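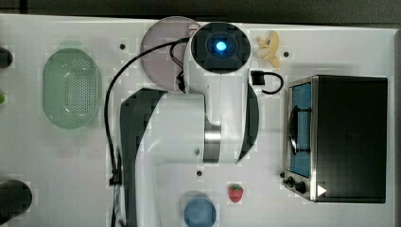
January, half past nine in the evening

Today I spent almost the whole day in the archive room at Garon, and my eyes are tired. The book has moved forward a little. I am now in the chapter on the years when the first industrial robots came to the Vellby works, and I finally have the maintenance log in my hands and not only a copy of a copy.

The log is a thick green book with 121 written pages. Somebody tore out a few at the end. The handwriting changes in the middle, and the second hand is much harder for me, with a letter r that looks like a v. I read until page 89 and stopped there when the reading room closed.

What surprised me is how much of it is about oil. I expected accidents and quarrels with the union, and there are some, but mostly it is leaking hydraulics. One machine on the welding line leaked on 74 shifts in its first year. The men put trays under it and wrote the level of the tray in the margin, like a nurse writes temperature.

In the afternoon I had a telephone call with Rizwan Samarakoon, who worked on that line as a young fitter. He speaks slowly and kindly, and he corrected me two times. I had written that the workers were afraid of the machine. He said no, they were annoyed by it, because when it stopped they had to do its work by hand and also their own. I must change that paragraph. He also told me that the line manager wanted the robots painted orange and the factory did not have the paint, so they stayed grey for three years.

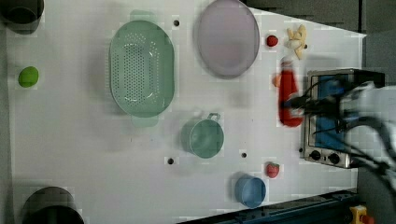

Morena Vitale from the publisher wrote again about the length. She would like the Trevaskis section to be shorter, and I understand her reasons, but Trevaskis was the supplier and without it the reader will not know why the spare parts came so late. I will try to cut the part about the customs papers. It hurts a little, as it took me most of the autumn to find them.

Supper was soup and bread, rather late. Then I read over the first two pages of the chapter and found the same word five times in one paragraph. The word was "however". I took out four.

Tomorrow I go back for the rest of the log, from page 90. I should bring the warm jumper and a better pencil, and ask at the desk whether they have any photographs from the Zoltutari visit. Rizwan thinks there was a group picture in front of the paint shop.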